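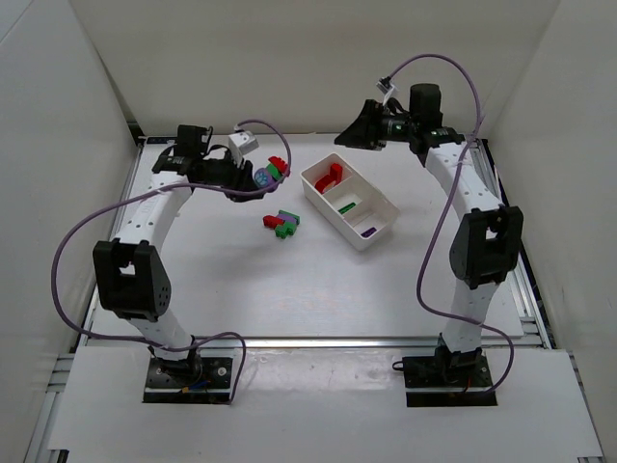 Sorting building blocks by color: tips for a small home

In our home the building blocks live in the same room where we eat, so I had to learn how to keep them in order. I have tried many systems in the last years. Some were too complicated, some were too pretty, and one was so heavy that I could not lift it down from the shelf. What I write here is the way that stayed. It is good for toy blocks of the kind which lock into each other, and with small changes also for beads, buttons and crayons.

First, take everything apart

Most people begin to sort while the blocks are still stuck together. I also did this for a long time. You take one clump, you see that it has red and green and purple in it, you do not know where it belongs, and you put it back on the table. After half an hour you have the same clumps, only in another place.

So the first job is to separate. Put all the clumps in the middle of the table and work on them until every piece is alone. Start from the outside of the clump, where a piece has only one neighbor. Pull straight in the direction of the stud or the tooth, do not twist. Twisting makes the small corners white and later the piece does not hold well.

For pieces which sit very tight:

- Push the two pieces a little in opposite directions along the joint, then pull.
- Use the edge of an old plastic card. Never a knife, I have a scar on my thumb from this.
- Put the clump in warm water for 4 minutes. Hard plastic becomes a bit more friendly when it is warm. Dry it well before you continue.
- If a corner is sticky from juice or jam, wash first and pull later.

Children are often better at this than adults, their fingers are small and they have time.

Use few compartments

My first sorting box had so many little rooms that I needed a map for it. Now I use flat trays with three compartments, one color for each. Red, green and purple are the main colors in our set, so this fits well. If your set has more colors, take a second tray instead of a tray with more rooms. The hand learns very fast where the three colors go, and after some evenings you do not need to look.

A white tray is the best for me. On white you see every color immediately, also the dark ones, and you see the crumbs and the hair, so you know when it must be washed. Clear trays look nice in the store, but on a patterned tablecloth everything disappears in them.

Put one sample piece in each compartment before you begin. This is the label. You don't need paper stickers, they come off in the washing water, and small children can't read them anyway. One red piece, one green piece, one purple piece, and everybody at the table understands the system without a word.

Long pieces and L-shaped pieces are the difficult ones. They take much space and they lie across the border. I put them in first, along the wall of the compartment, and the small ones go after in the space which is left. If you do it in the other order, the long ones ride on top and fall out when you carry the tray.

Where to put the tray

Put it on the side of the hand which drops the pieces, not in front of you. The middle of the table is for the pile. If the tray stands between you and the pile, you reach over it all the time and your sleeve goes in.

I turn the tray a little, so that it stands diagonal to the table edge. It looks untidy but it is more comfortable for the wrist, because the arm comes from the side. Try both ways and feel the difference after ten minutes.

A smooth table is better than a rough one. On a rough table the flat pieces are hard to pick up... no, I must say it correctly, on a very smooth table they are also hard to pick up, the nail does not find the edge. What I mean is that on a smooth table you can slide a flat piece to the border and catch it there with the other hand. On our old garden table this was impossible. If you sit at such a table, put a thin kitchen towel under the pile.

A light background helps the eyes as well. When our table was still covered with the brown oilcloth, the purple blocks were always the last that we found.

Two hands, two jobs

If you work alone, let one hand hold the clump and the other hand pull and drop. It sounds too simple to write down, but look at yourself one time: most of us pick up with both hands, drop with both hands, and cross the arms over the tray. When each hand keeps its own job it goes more quietly and less falls on the floor.

If you work with a child, the child can be one hand and you are the other. One person takes apart, the other puts in the tray. Change after a while.

The pieces which belong nowhere

In every set there are pieces that are not really blocks. Round ones, ones with a face, wheels, little doors, half a fence. Don't sort these by color! A round piece with a face, even if it is nearly purple, will be looked for as "the face", not as "the purple one". We keep these in a small tin with a lid. It was a tea tin and it still smells a little of bergamot.

Put them aside at the very beginning, before the taking apart. They are usually the favorites, and if one gets lost in the bag, there will be tears at bedtime.

Washing

Twice in the year I wash everything, in February and again after the summer. The blocks go in a laundry net, the net goes in a bowl of warm water with a little dish soap, and I move it with the hand. Then rinse, shake, and spread on a towel. Do not put them near the oven or on the heater. I leave them overnight and turn them one time before I go to sleep. The studs hold a drop of water inside, so shake again in the morning.

Blocks with stickers, with a painted face or with anything electric inside must not go in the bowl. Wipe these with a damp cloth.

The trays I wash in the sink. The corners are the dirty part, an old toothbrush does it well.

Where to store

I bought my trays from Jellau, the flat model, and they stack without sliding. The ones from Poltum are a little deeper and good for bigger pieces, but two of them on top of each other do not sit straight. For the reserve I have one Orneo box with a lid under the bench. In this box is everything that we do not use in this month, and I change it when the children get bored. It is nearly like new toys.

One time we did count our blocks, for the insurance after the water damage, and there were 1110. I took out 496 of them and put these in the Orneo box, and nobody asked for them until spring. So my advice is to keep less than half outside, or even fewer if your children are small.

Stack the trays with the most used color on top. If you have a shelf, choose the low one. A child who can reach the tray can also bring it back, at least in theory.

Small things that I forgot above

- A tray with a rim is easier to carry. Carry it with two hands and keep the thumbs on the outside.
- Make the bed for the tray first, that means make free the space on the shelf before you pick the tray up.
- Don't force a finished building to be taken apart the same evening. We have a place on the window sill where a building may stay for 2 nights.
- If a piece is broken, throw it away directly. In the tray it only scratches the others.
- The vacuum cleaner: put a thin stocking over the tube and hold it with a rubber band. The blocks stop at the stocking and you can pick them off.
- Check under the table before you close the tray, and in the trouser cuffs.
- A friend uses a muffin pan from Amano as a sorting tray when she visits her grandchildren. It is loud, but it works, and afterward you can bake in it (wash it first).

With beads the method is the same, only use a tray with round corners, the beads come out more easily with the finger. For crayons I sort by length and not by color, the short ones go in their own compartment, or else they always hide below the long ones.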